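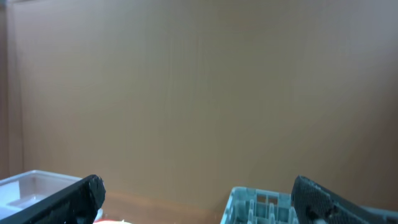
写真:ティボル・アンタル(配膳班)

生活環境演習 班別報告書
配膳台における容器と盆の置き方について

配膳班
アウォル・オゴラ、ティボル・アンタル、ウリエル・フエンテアルバ
指導:ノートブルガ・エービッシャー
提出日:2024年8月10日(土)

1. 目的

本演習では、学生寮「キンステッド」の共用食堂で使われている配膳台を対象に、容器と盆の置き方を見直した。この食堂では昼食を一人分ずつ盆にのせて出している。台の上には盆のほかに保存容器やかごも置かれるため、盛り付けの途中で物をどける動作が多く、飯粒やパンくずが台に残りやすいという意見が寮生から出ていた。そこで、盆を中心に置いた場合にどの容器をどこに置けば手の移動が少なくなるかを調べ、寮で使える配置図を作ることを目的とした。

2. 対象と用具

配膳台は茶色の木の天板で、奥は薄茶色の平らな壁面になっている。壁面には棚もフックもなく、用具はすべて台の上に置くしかない。壁に掛ける収納を付ける案は最初の打ち合わせで出たが、壁面に穴をあけられないため見送った。

使用した主な用具は次のとおりである。

赤い長方形の盆
丸い白い皿
白い小鉢
黄色い小さなカップ
透明なプラスチックの保存容器
浅い黒のトレー
白いプラスチックの箱
格子状の青灰色のかご

食器は寮の備品をそのまま使った。新しく買い足したものはない。保存容器の置き場を示す札だけは、演習室にあったラベル用紙「ブリンドゥラ」で作り、試行の後に外した。

3. 方法

班員が一人ずつ配膳役になり、空の盆に皿、小鉢、カップをそろえるまでの動作を記録した。配置は次の2通りとした。

配置A:従来どおり、容器を台の手前に並べ、盆をその右に置く。
配置B:盆を台の中央に置き、保存容器と黒いトレーを左側に縦に並べる。かごと白い箱は壁際に寄せる。

各配置につき10回、配膳を行った。記録係は配膳役の横に立ち、物をどけた場面、盆の上で食器を置き直した場面、食べ物をこぼした場面を用紙に書き込んだ。1回の配膳が終わるたびに台を拭くと普段の使い方と離れてしまうので、拭くのは配置を変えるときだけにした。

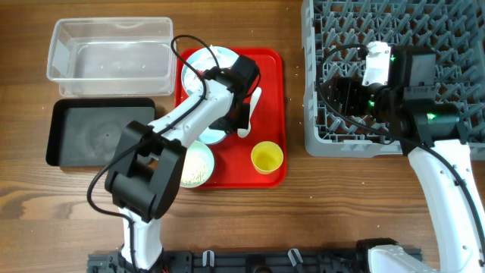

盆の中では、小鉢を左手前、カップを右手前、皿を奥に置くことを基本とした。寮で以前から行われている並べ方に近く、食べる人が迷わないためである。カップは最後まで空のまま運び、飲み物は席で注ぐ。以前は台で注いでいたが、盆を持ち上げるときに揺れるとの指摘が寮の世話役のマラキー・ヘガティ氏からあり、演習の前に改められていた。

4. 結果

配置Aでは、盆に皿を置いた後で保存容器に手を伸ばすとき、手前の容器をいったん横にずらす動作が目立った。ずらした容器が盆の縁に当たり、小鉢を置き直した例もあった。配膳役の利き手による違いもあり、左利きのフエンテアルバは盆が右にあると腕を大きく交差させることになった。

配置Bでは、容器をずらす動作はほとんど見られなくなった。左の保存容器から中央の盆へ横に手を動かすだけで済み、右利きの二人も慣れるまでに時間はかからなかった。一方、壁際のかごは遠くなり、背の低い班員は前かがみになる必要があった。かごの中身を配膳中に何度も取り出す場合、この配置は向かない。

こぼれについては、どちらの配置でも完全にはなくならなかった。飯粒は小鉢に盛るときに落ちるものが多く、容器の位置よりも小鉢と飯の入った器との距離に左右されるようである。天板には木目があり、細かい白っぽいくずは斜めから見ないと気づきにくい。拭き残しはこのことも関係していると考えられる。

5. 考察

動作の面では配置Bが適している。ただし、これは盆を一枚だけ使う場合の結果であり、二枚を並べて用意する日には左側の場所が足りなくなる。その場合は黒いトレーを台から下ろすか、保存容器の上に重ねることになるが、重ねると下の容器のふたが開けられない。

黒いトレーの役割も途中で議論になった。演習の前は使い終わった匙を置く場所とされていたが、実際には匙は皿の上や盆の縁に置かれ、トレーはほとんど使われていなかった。表面の丸い跡は鉢やカップを置いたときのものではないかという意見が出たが、確かめてはいない。トレーをなくして保存容器を手前に寄せれば、左側にもう一つ容器を置く余裕ができる。この案は時間の都合で試せなかった。

盆の赤色については、白い食器との区別がつきやすく、置き忘れに気づきやすいという点で班員の意見が一致した。黄色いカップも同様である。

6. 今後の予定

10月に予定している第二回の演習では、トレーを使わない配置と、盆を二枚並べる配置を試す。配膳役も班の外から募り、台に慣れていない人の動作を記録する。配置図は寮の食堂に掲示する前に、ヘガティ氏に確認してもらうことになっている。

7. 分担

記録用紙の作成と集計:オゴラ
写真、配置図:アンタル
用具の準備、本文の執筆:フエンテアルバ

記録用紙の原本は演習室の棚に保管してある。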